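Print this page
E-mail this article

4.2 The Ornano kit as delivered

The Rukstead Ornano is sold as a bin-picking kit for people who already own an arm and would like it to do something useful. The brochure promises a first pick on the afternoon of delivery. It does not say which afternoon. Ours came on day 20, most of the time before that going to the calibration routine, which wants the bin walls entered by hand and then forgets them at every restart.

We ran the kit at our Maltcombe site with plain colored blocks, which Rukstead lists as "introductory" parts. A trial began with blocks lying in the metal bin and ended when the gripper had lifted one clear of the rim or the software had given up, an event it reports as "task deferred." Over the full evaluation we logged 637 trials, of which 498 ended with a block out of the bin. Deferred tasks were scored as failures, over the objections of the user manual. Figure 3 shows the gripper down in the bin, with blocks lying to its right.
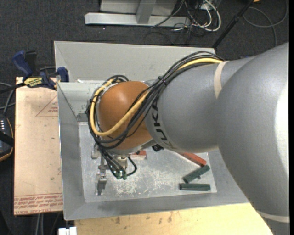
Figure 3. Bin picking with a KUKA arm. Two dark green blocks lie close together on the bin floor.

Magaña, reading a draft of this section, objected that the trial count flatters the kit: blocks out in the open are easy, blocks near a wall are not, and a buyer with real parts will mostly have the second sort. The objection is fair. We therefore reran 100 trials with every block started against a side of the bin. The planner kept proposing approaches that passed through the sheet metal, then rejecting them one by one with what we came to regard as great patience. No collisions occurred. Very little else did either, and we report these trials separately in Section 5.

Cable management is left to the customer — the kit includes a bag of ties and a diagram of a different arm. Rukstead's support desk answered our question on minimum bend radius with a link to the brochure.

Print | E-mail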